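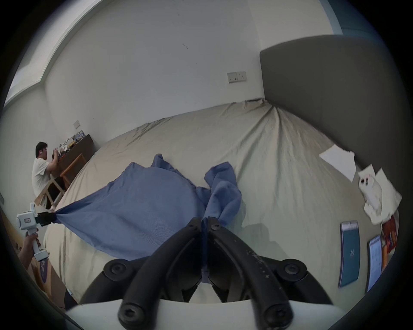
Jan 24, 2020

Pimance board, second evening. This is the small Z80 machine that was sold as a kit by a shop in Flistemham, and ours came without the manual.

I replaced the two big capacitors in the power supply before switching on. The old ones measured less than half of their value. The 5 V line is now stable, also after 50 minutes with the board connected.

The clock is present at the processor, but the screen stays dark. With the logic probe I see activity on all address lines except A11. It is stuck low. I lifted the pin of the buffer and then the processor side moves normally, so I think the buffer chip is bad. It is a 74LS244. I have ordered 2 from Stusari, one as a spare.

The RAM chips were tested in the other machine in November and they were all good, so I did not take them out again.

The EPROM reads the same each time. I saved the dump in the Lâm folder, together with the notes for the terminal card. At the end there are 80 bytes of FF, probably unused space. The label on it had fallen off, please do not erase it by mistake.

To do when the parts come: put a socket for the buffer, check A11 again, then look at the video sync. The reset button is also not reliable, it must be pressed quite hard.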